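Prastinix Bin Challenge

From Irkenau Open Reference

The Prastinix Bin Challenge is a student robotics competition in bin picking, the task of having a robot arm take mixed objects out of a container one at a time. It is run each August by the Davness Technical School in Irkenau and is open to school clubs and first-year college teams. The name comes from Prastinix, the control software that all entrants must use.

History

The challenge began as a class project in the school's automation course. Students wrote grasping programs for a single arm and compared results at the end of the term. A club from the neighboring town of Ackah asked to take part the next year, and the course staff wrote a common set of rules. In its fifth season the event had 103 registered students.

Format

Each team works at a table with one arm and one open metal bin. The bin is fixed in place before the run, usually with clamps, and its position is marked on the table with tape. Judges fill it from a shared stock of household goods, hand tools, toys and work clothing. Teams are not told which objects they will get.

A run lasts 5 minutes. The arm must work without human control once the start signal is given. A team may stop the arm for safety reasons, but the clock keeps running. 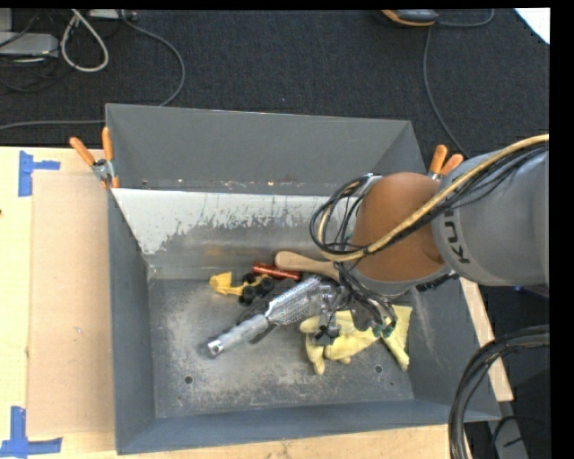

Objects that overlap are the main source of difficulty. Soft items such as gloves change shape when gripped and may cover the thing a program is trying to find. Shiny metal causes errors in depth readings, and long tools tend to swing if they are held near one end. Most teams take the topmost object first, although some programs push the pile apart before the first grasp.

Scoring

A full run is worth 200 points. Points are given for each object placed in the tray, with more for soft or reflective items. Points are taken off for drops outside the bin and for contact with the bin wall hard enough to trigger the arm's force limit. Ties are settled by the time of the last successful placement.

Grasp log

Teams must hand in a record of every attempt, including failures. The combined log for the fifth season lists 1,515 attempts. The school uses it in the second half of the automation course, where students sort failed grasps by cause.

See also

Bin picking
Davness Technical School
Ackah Robotics Club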